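Quick one tonight, dinner's in the oven and I said I'd write up the parish council before I forgot it all.

So. Jondesthorpe has a vacancy again. Second one since spring. Guilan Shao has stood down from the east ward (moving nearer her daughter, fair enough, she's done her bit) and the notice went up on the board outside the hall at some point last week. Small print, half behind the bus timetable. I only saw it because I was looking up the bus.

How it works, for those who asked me in the shop. If enough electors write in asking for a proper election, we get one. If they don't, the council picks somebody. Co-option. That's how we got the last one, and the one before, and I've nothing against either of them but I've never had the chance to vote for or against them have I.

Sławomir Domański is collecting names. He had 7 when I spoke to him, which is a start. You need to be on the register and you need to actually sign the thing, a thumbs up on the village page doesn't count. His form's on the counter at the post office, under the parcel scales. Ask if you can't see it.

The argument against is always the money. The clerk's figure is £900 for the ward if it's contested, and Cllr Xuelian Jiang said at the meeting that she'd sooner see it spent on the culvert. I get that. I walk past the culvert. But we spent more than that on the planters and no one asked me about the planters either.

Turnout last time we did have a vote: 63. Out of a ward of 1,000. So yes, I know, people will say what's the point. I'd say put the notice somewhere you can read it and then see.

Two people have said they'd stand. Ruoxi Tan, who most of you know from the allotments row, wants the meetings moved to the evening. They're at half four at the moment. Half four! Anyone with a job is out before they start. And Suqin Du, who'd like the minutes put up inside a fortnight instead of whenever. I'd vote for either of those tbh. Might be a third, I've heard a name but it's not mine to put on here.

We use cookies to remember your settings and count visits. By carrying on you agree to this. Accept | Manage
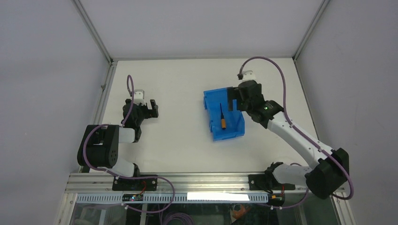
Photo: Wostumari

Other bits from the meeting while I remember. The lane closure is on again in October, same diversion as before, so leave early. The bench by the ford is staying where it is after all that. Dog bin request defered, again, no reason given that I could hear from the back. The hall heating was off and I kept my coat on throughout, as did the chair.

There was also a question from the floor about who signs off the newsletter and whether candidates can be mentioned in it. The clerk is going to check. I'd like that answered before anybody starts campaigning, becuase last time it got silly, with letters.

Form's at the post office till they shut at five. Bring a pen, the one on the string has gone.

Right, timer's going. Comments are open, keep it civil please.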